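Stirmont Open: progress report to Jollenico, second quarter of funding

Prepared by the tournament office for the grants desk at Jollenico

Where we are

The grant was for two things: a run of online qualifiers leading to a live esports final at Stirmont, and a coaching scheme for players who have never been on a team. The qualifiers are happening. The coaching scheme is happening on paper more than anywhere else, and I would be wary of anyone who told you otherwise.

Nearly 200 teams registered for the open qualifiers. That figure was in our last newsletter and it looked good there. It counts every team that filled in the form. Of those, 70 played a match. The rest failed to check in, withdrew, or were the same five players under a second name. I have asked for the registration figure to be dropped from our publicity and replaced with teams that played, and so far this has been agreed in principle, whatever that means.

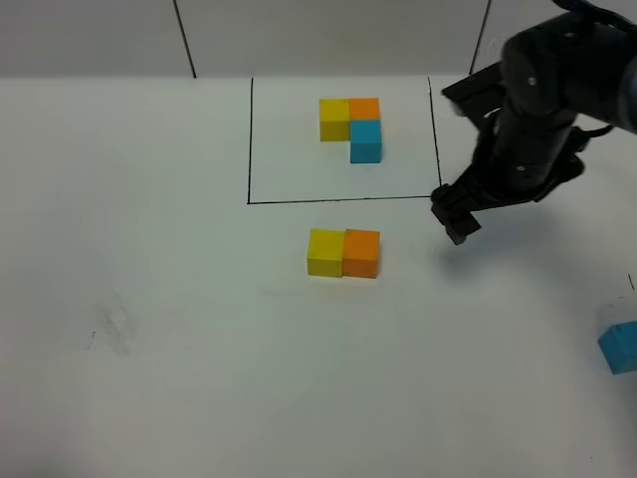
Yellow, orange and blue cubes inside the marked area, with a yellow and orange pair below.

Qualifiers

Four of the six online rounds are finished. Matches ran late in all of them, the worst being the Friday session in round three, which was due to stop at 10pm and ended well after midnight. The schedule had assumed that no best-of-three would go the distance. I said at the time that this was hopeful.

Two results were overturned on appeal. One was fair. The other turned on a pause that the referee allowed and the rulebook does not mention, and the losing side still has a case in my view. The rulebook now has a paragraph on pauses. It was written in a hurry and will need another go before the final.

Server costs came in under budget, which pleased everybody until we worked out that we had simply played fewer matches than planned.

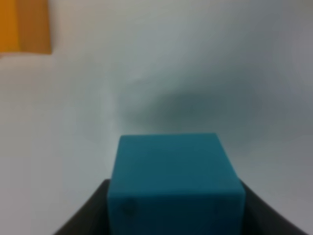
The live final

The venue is held for November but the deposit has not been paid, as we are waiting for the revised contract. Capacity is 100 seats with the stage in place. Earlier papers gave a higher number, taken from the venue's website, and it should be ignored.

Plastside have offered to supply the desks and run the broadcast. Their quote is low. I have asked twice what it leaves out and had one answer, which covered the desks. Until there is a written reply about a backup internet line, I would not count the broadcast as arranged.

Ticket prices have not been set. The marketing plan talks about a sell-out - it has been talking about a sell-out since before there was a venue.

Coaching scheme

We said we would bring new players through in groups and place them with teams by the fourth qualifier. Two groups have started and 9 players have finished the course. Three of them joined a team. Um, the side that took two, has since dropped one of them to the bench.

The feedback forms are warm, but they were handed out at the last session, so they only reached people who had stayed. I have no idea what the others thought. We are now writing to them, and replies are slow.

There is also a disagreement about what the scheme is for. The coaches want to improve aim and map knowledge. The application promised you teamwork and communication, and the session plans I have seen give that the last ten minutes.
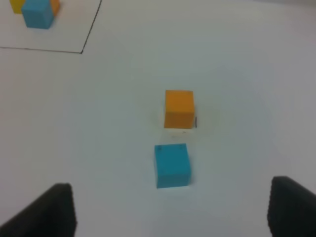
Caradog Trevor thinks I am being too hard on the scheme, and asked for his view to go in: two groups is too few to judge anything by, the players who finished are better at calling out positions than they were, and cutting sessions now would waste the work already done. He would like a third group to run before any decision. I don't object, provided somebody writes down beforehand what would count as a failure.

Money

Spending is behind profile, mostly because of the unpaid deposit and the smaller coaching groups. We are not asking for more. We would like to carry the coaching underspend into next quarter, and I accept that you may prefer to have it back.

Before the next report

Rounds five and six to be played, with an earlier start time.
Venue contract signed, or a second venue named.
Written answer from Plastside on the backup line.
Replies from players who left the coaching course.
Pause rule redrafted and sent to all team captains.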